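Preguntas frecuentes – Proyecto Rodlow de recogida de ejemplos
Actualizado en enero de 2023

¿Qué es un ejemplo?
Una tarea completa, de principio a fin, guiada a mano por una persona mientras se graban los movimientos de los brazos y las cámaras. Llevamos 355 de la tarea de la pelota y el vaso, ¡y queremos llegar a 2.000!

¿Por qué dos brazos?
Porque muchas cosas cotidianas piden dos manos. Con la pelota de tenis, una pinza sujeta el vaso y la otra se ocupa de la pelota. Coordinar las dos es lo que más cuesta al principio y también lo que más engancha.

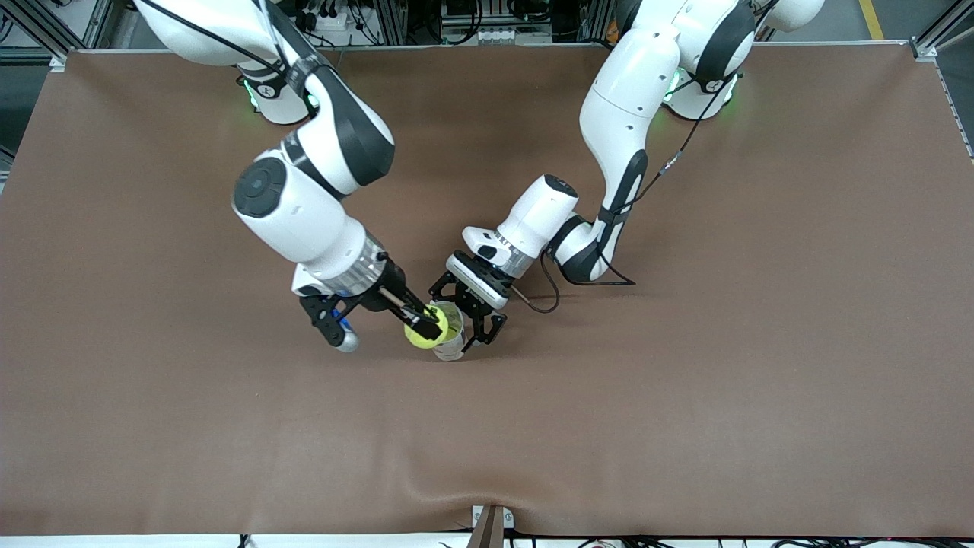

Sem Baert comenta que en sus primeras sesiones movía siempre un brazo y luego el otro, y que sus ejemplos mejoraron mucho cuando se atrevió a mover los dos a la vez.

¿Tengo que hacerlo perfecto?
No. Si la pelota se escapa y la recuperas, guarda el ejemplo y marca «con corrección». De esos tenemos 195 y nos encantan – el modelo aprende a salir de un apuro. Descarta solo los que se queden a medias.

¿Cambiáis la posición de los objetos?
Siempre, entre ejemplo y ejemplo. Un palmo a la izquierda, un poco girado, más cerca del borde... Si todo empieza en el mismo sitio, el modelo memoriza el sitio.

¿Para qué sirve la cámara de la muñeca?
Para los últimos centímetros. La cámara fija da la vista general, pero la de la muñeca ve los dedos y lo que tienen delante. En movimiento sale algo borrosa y no pasa nada: esas imágenes también cuentan, no las borres. 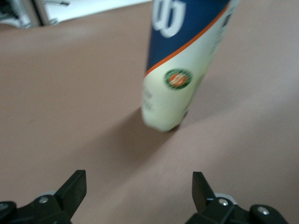
Vista desde la muñeca: la pinza abierta y un recipiente cilíndrico sobre la mesa.

¿Cuánto se tarda en aprender?
Con 2 sesiones casi todo el mundo se suelta. La primera es de pura práctica y no se guarda nada.

¿Cómo me apunto?
Escribe a Colin Mapplebeck, del equipo de Gresby. Quedan turnos para febrero, de mañana y de tarde.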